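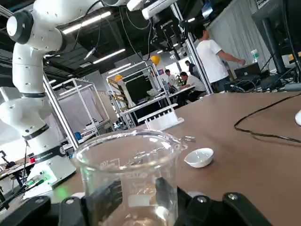 The Glass Shift

At Storholm's evening robotics course, the hard part is a beaker

Half past six and the fluorescents are on, the laptops are on, and somebody wants to know who took the good hex keys. No reply. Second term of the Storholm course, the lab term, and every team has the same job: get a robot arm to handle glassware without a person touching anything.

Sounds small. It isn't small.

"They come in wanting to do backflips," says Zsófia Halász, who runs the course. "Then I give them a beaker and they go quiet for a month."

The task sheet is a single page. Pick up the beaker. Move it over the dish. Tip, pour, level it again, put it down. Don't hit the rack. The pour is water until March, then colored water, so the judges can see the spills. There's a final at the end of term, teams from three schools, a borrowed trophy with somebody else's name still on it.

Glass is a pain for a bunch of reasons. Cameras look straight through it. The gripper fingers show up on the other side, bent, and the software decides the fingers are part of the beaker. One team, Kuipers (named after a street, long story), lost most of a week to that. Their arm kept closing on thin air an inch to the left, very gently, very sure of itself.

Then the squeeze. Too soft and it slides. Too hard and, well, there's a dustpan. The record for one evening is 12 beakers. Halász buys the cheap ones now.

Kuipers got around the camera problem by driving the arm by hand first. One student steers, the arm records, and they do it again. And again. They have about 400 recorded picks so far and want a lot more before the final. It's boring work and they split it into short turns, becuase tired people steer badly and the arm learns that too.

Itow, the other team everyone watches, went the opposite way. Hardly any recordings. Lots of math on a whiteboard, a lot of arguing about the rim. Their pour is prettier. Their pick fails more. Both teams think the other one is wasting its time – they say so, loudly, across the room.

What does a good evening look like? Mostly people looking at screens. A run, a groan, a change to one number, another run. The spout is a sore point – it has to face the dish before the tip starts, and a round beaker can turn a little in the fingers without anyone noticing. Itow now checks the spout before every pour. Kuipers says it'll sort itself out with more data. We'll see.

Former students keep turning up. 2 of them work at Rirkonix now, on packing machines, and come by after work to sit with the newer teams. They are strict about cables. Tape them, clip them, route them behind the table, whatever, just keep them off the side the arm swings through. A snagged cable ended one team's final last year in under a minute.

Do you need to code to join? A bit. Halász would rather have patience. Her best student so far had never written a line, she'd worked in a bakery, and she could watch the same motion fifty times and tell you which one was was off.

By nine the room is thinning out. Kuipers wants one more set of recordings. Itow wants the whiteboard left alone, there's a note on it in capitals. Halász is at the far desk going through the task sheet with a pen, she is thinking of adding a second beaker for next term and hasn't told them yet.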